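# Pourquoi il y a des rayures sur les tissus ?

Regarde ton pull, un torchon, la serviette de la plage. Il y a souvent des rayures ! Elles ne sont pas toujours peintes. Très souvent, elles sont cachées dans les fils depuis le début.

Pour faire un tissu, on utilise un **métier à tisser**. D'abord, on tend beaucoup de fils, bien droits, les uns à côté des autres. C'est la **chaîne**. Ensuite, un autre fil passe dessus, dessous, dessus, dessous. C'est la **trame**.

Maintenant, imagine que la chaîne a 13 fils roses, puis deux fils blancs, puis encore 13 fils roses. Quand le tissage est fini, on voit une bande rose, une ligne blanche et une bande rose. Les rayures vont dans la longueur du tissu.

Et si on change la couleur de la trame ? Alors les rayures vont dans l'autre sens. Si on change les deux, on obtient des carreaux.

Dans son atelier de Heltby, la tisserande Sioned Phillips prépare des chaînes qui ont jusqu'à 74 fils pour une simple écharpe. Elle dessine d'abord ses bandes sur un papier, avec des crayons.

On peut aussi imprimer les rayures sur un tissu blanc déjà fini. Pour savoir, retourne le tissu : si l'envers est beaucoup plus pâle, il est peut-être imprimé.
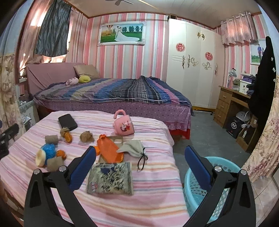

Des bandes roses, crème et orangées, avec des lignes fines.
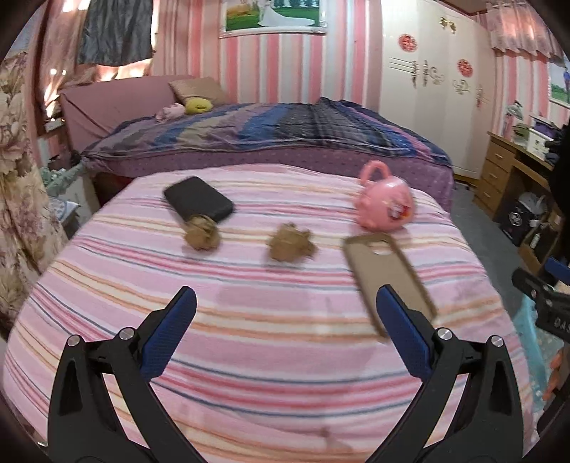

**À toi d'essayer !** Prends une feuille de carton et coupe des petites fentes en haut et en bas. Tends de la laine entre les fentes, puis passe un fil d'une autre couleur avec tes doigts. Serre bien chaque rang contre le précédent. Pour changer de couleur, fais un petit nœud sur le côté et continue.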